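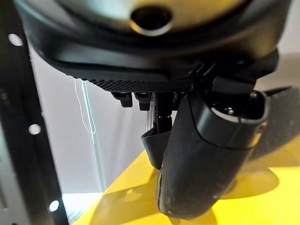 ## Cambios en el embalaje de las carcasas negras

Desde principios de junio las carcasas negras de la línea Fikre se guardan y se mueven en cajas grises de plástico, con cartón entre pieza y pieza. Quien haya pasado por la sala de preparación de Hindard ya lo habrá notado. El cambio afecta también a los que reciben las cajas al otro lado, en Kumasell, y a cualquiera que tenga que abrir una para sacar una pieza suelta, así que conviene dejarlo por escrito.

Hasta ahora las carcasas viajaban en bolsas, varias en cada caja de cartón grande, sin nada que las separara aparte de la propia bolsa. Funcionaba mientras las cantidades eran pequeñas. Con el último pedido de Wundata, de 277 carcasas, llegaron a destino 47 con roces en la cara curva. Ninguna estaba rota y todas se podían montar, pero el brillo es lo primero que mira el cliente y hubo que apartarlas. La mayor parte de los roces estaba en el mismo sitio, a lo largo del resalte central, que es la parte que toca con la pieza vecina en cuanto la caja se inclina un poco.

Se probaron primero las láminas de espuma. Protegen bien, pero abultan, se enganchan en los tornillos y acaban siempre en el fondo de la caja. Después se probó el cartón marrón que sobra de los embalajes de entrada, cortado a mano, y es lo que se ha quedado. Es más rígido, se mantiene de pie entre las piezas y cuando se estropea va al contenedor de papel.

### Cómo se llena una caja

Las carcasas tienen forma alargada, un poco como un zapato, y un extremo más estrecho que el otro. Van todas con el extremo estrecho hacia el mismo lado y la cara curva hacia arriba. En las cajas que habíamos llenado antes del verano pasado había piezas alternadas, una para cada lado, con la idea de aprovechar mejor el hueco. Caben igual y se sacan peor.

1. Revisar el fondo de la caja gris y retirar virutas, grapas o restos de cinta.
2. Poner la primera carcasa junto a la pared izquierda.
3. Colocar un cartón, que debe llegar hasta el fondo.
4. Poner la segunda carcasa, otro cartón y la tercera.
5. Comprobar que las piezas no bailan al mover la caja. Si bailan, se añade un cartón doblado en el lateral.
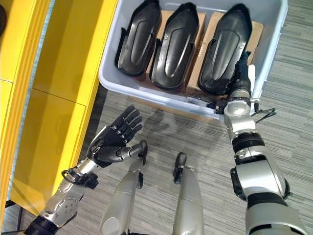

Con tres carcasas por caja basta. Se ha intentado meter una cuarta encima, cruzada, y el resultado es que el peso descansa sobre los resaltes de las de abajo. Si al final de un pedido queda una pieza suelta, va sola en su caja, con cartón a los dos lados, y se apunta en la hoja de salida para que nadie la dé por perdida en Kumasell.

Los cartones no tienen que ser bonitos. Sirve cualquier recorte limpio y plano que sea algo más largo que ancho. Los que traen grapas se descartan enteros; quitar la grapa deja una rebaba que raya tanto como la grapa misma. Los cartones impresos tampoco valen – la tinta mancha el plástico con el calor, y eso no sale con el paño seco.

Para sacar una pieza hay que sujetarla por el borde lateral, el que sobresale, y levantarla recta. Tirar de la punta estrecha hace que el otro extremo gire y golpee la pared de la caja. Los guantes de siempre van bien. Si hay polvo se pasa el paño de microfibra, sin producto. El limpiador de cristales que está en el carro deja un velo blanquecino y hay un par de carcasas de muestra que lo tienen todavía.

### Etiquetas

La etiqueta de lote se pega en la caja, en la pared exterior corta, a la altura de la mano. No se pega en la carcasa. Tampoco se escribe con rotulador sobre la caja gris, que vuelve a nosotros y se usa otra vez. Las cajas que volvieron de Kumasell en mayo traían hasta tres etiquetas, una sobre otra, y en alguna había que adivinar cuál era la buena. Al vaciar una caja, se quita la etiqueta antes de apilarla. Si el adhesivo se resiste, hay una rasqueta de plástico en el cajón del puesto de salida.

El código sigue siendo el mismo: referencia, lote y turno. No hace falta indicar el número de piezas cuando la caja va completa. Cuando no lo va, se escribe a mano en la propia etiqueta.

### Dónde se dejan las cajas

Las cajas llenas se han estado dejando en el suelo, sobre la moqueta, mientras se prepara el resto del pedido. Para un rato no hay problema. Lo que no debe pasar es que se queden ahí de un turno a otro, porque se recogen pelusas y porque el paso hacia el pasillo se estrecha bastante. Al acabar el turno, todo lo que esté lleno pasa a la estantería baja, y lo que esté a medias se tapa y se deja en la mesa con la hoja encima.

El peso máximo por caja es de 5 kilos. Con tres carcasas y sus cartones no se llega, pero alguna vez se ha aprovechado el hueco del lateral para meter bolsas de tornillería, y entonces sí. La tornillería viaja aparte, como antes.

Se pueden apilar hasta cuatro cajas si llevan tapa. Sin tapa no se apila ninguna. El pedido de tapas está hecho y en Hindard las esperan para finales de mes; mientras tanto hay un juego antiguo que encaja algo justo pero cierra. Está detrás de la puerta del almacén pequeño.

### El material que no va en cajas

Hay piezas que por tamaño o por forma no entran en este sistema. Los tubos largos y las estructuras con barras amarillas siguen moviéndose sin caja, y de momento no se ha decidido nada distinto para ellos. Se pide únicamente lo mismo que ya se pedía: que no se apoyen unos contra otros sin un trozo de cartón en medio y que no se dejen contra el cristal.

Los rodillos con espuma merecen una nota. La espuma se marca con facilidad y tarda en recuperar la forma, así que no se pone nada encima, ni siquiera algo ligero. Las abrazaderas metálicas que los sujetan se revisan a mano antes de mover la estructura. Si alguna está floja se aprieta en el momento, con la llave corta, y no se deja para el montaje. 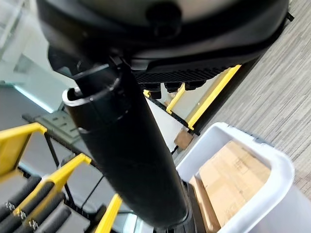
*Rodillos negros con espuma sobre la estructura de barras amarillas.*

En la última reunión se preguntó si los rodillos podrían desmontarse y viajar también en las cajas grises. Por largo no entran en el modelo que tenemos. Existe uno mayor del mismo fabricante, pero no encaja en la estantería baja, y habría que mover las baldas. Se ha pedido precio y se volverá sobre ello después del verano, según lo que cueste.

### Cartón: cuánto y de dónde

Con el ritmo actual se calcula que harán falta 2000 separadores de aquí a final de año. Una parte saldrá de los embalajes que ya entran en la sala y que antes se tiraban. Se ha puesto un carro junto a la entrada para ir dejando los recortes. Pedimos que solo se deje ahí cartón seco, sin cinta y ya aplanado. El carro ha aparecido varias veces con cajas sin desmontar, con papel burbuja y con un vaso de café.

El corte se hace en la mesa del fondo, con la guillotina y no con cúter. La plantilla está colgada al lado. Tiene dos medidas, la normal y la del lateral, marcadas con una línea gruesa. Los separadores que vuelven de Kumasell en buen estado se reutilizan; los que tienen las esquinas blandas, no. No hay un número fijo de usos, se mira uno a uno y lleva poco tiempo.

### Lo que queda pendiente

- Recibir las tapas y retirar el juego antiguo.
- Confirmar con Wundata si aceptan las cajas grises en su muelle o prefieren que se trasvase la mercancía antes. Por ahora las están devolviendo sin quejas, aunque con retraso.
- Decidir qué se hace con las carcasas rozadas. Algunas se pueden usar para pruebas de montaje. Están apartadas en el almacén pequeño, con etiqueta roja, y no deben volver a la línea.
- Rehacer la hoja de salida, que todavía habla de bolsas.

La hoja nueva se enviará por correo y habrá copias en el puesto de salida. Mientras no llegue, se sigue usando la vieja tachando la palabra «bolsa» y escribiendo «caja» encima. Las dudas sobre medidas de los separadores se pueden dejar en la libreta que hay junto a la guillotina – se mira a diario, a primera hora.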